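The Endby vase from Ernside costs more than I like to spend on something that holds water, and the shop's talk of "heirloom character" didn't help. I've had mine for four months.
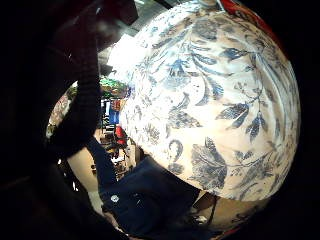

The blue leaf pattern at close range.

The print is good, I'll give them that. The vines wander a bit and the darker leaves have a mottled look I didn't expect to like. Glare is a nuisance, though. Near a lamp, half the pattern washes out.

My bigger gripe is the round body. Short stems slide sideways and sulk. Seven is my minimum for a decent bunch.
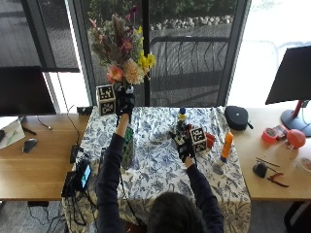

Photo: Furusari / Gál

A tall, patterned vase like the green and black one is easier for a mixed bouquet with a dahlia in it. I'd also keep the Endby off a busy floral tablecloth. Blue on blue gets tiring.

Fine on a plain shelf. I'd wait for a sale.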